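Notes from the Bunnag cabin

Hello again from up the hill! April has been all mud and daffodils, and I've finally opened the calendar for summer stays, so if you were waiting to grab your usual week, go ahead and write to me now.

A few changes since you were last here. The old sofa bed is gone (I know, I know, your backs will thank me) and the back bedroom has a proper queen bed with a reading lamp on each side. Sosina Woldemariam, who some of you met when she was running the bakery in Grirneck, now handles check-in when I'm away. She'll leave the key in the lockbox and a loaf on the counter if you arrive before 6 p.m.

The nightly rate stays the same. A full week is $569 until the end of May, and the cleaning fee is still $40, dogs included. Please do bring the dog! Just keep him off the white bedspread, and rinse his feet at the outside tap after the creek trail, which is a swamp right now.

Parking is the one thing I get asked about over and over. There's room for two cars on the gravel beside the woodshed. A third can go by the mailbox, but please don't block Tibor Vincze's gate, he leaves for work at five in the morning and he isn't shy about his horn.

If you're coming from the Clisine side, the bridge is down to one lane, so allow extra time, especially with a trailer. The grocery store on that road closes early too, so stock up before you start climbing. 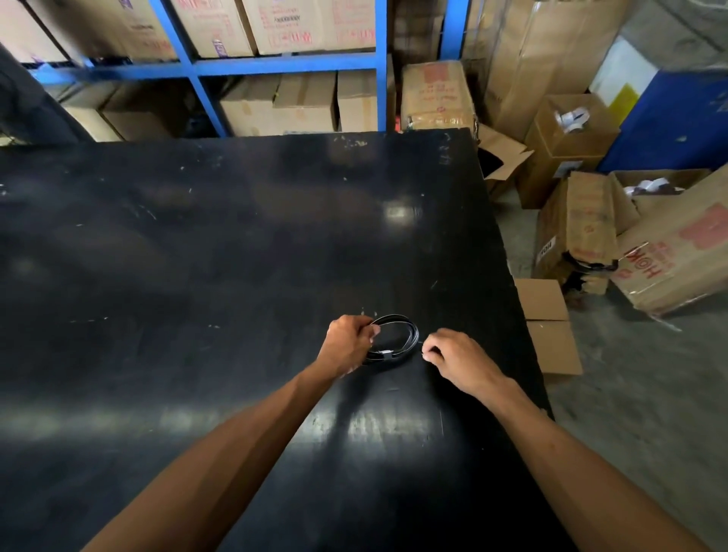

Write soon, and tell me which week you want and whether you'd like firewood stacked on the porch.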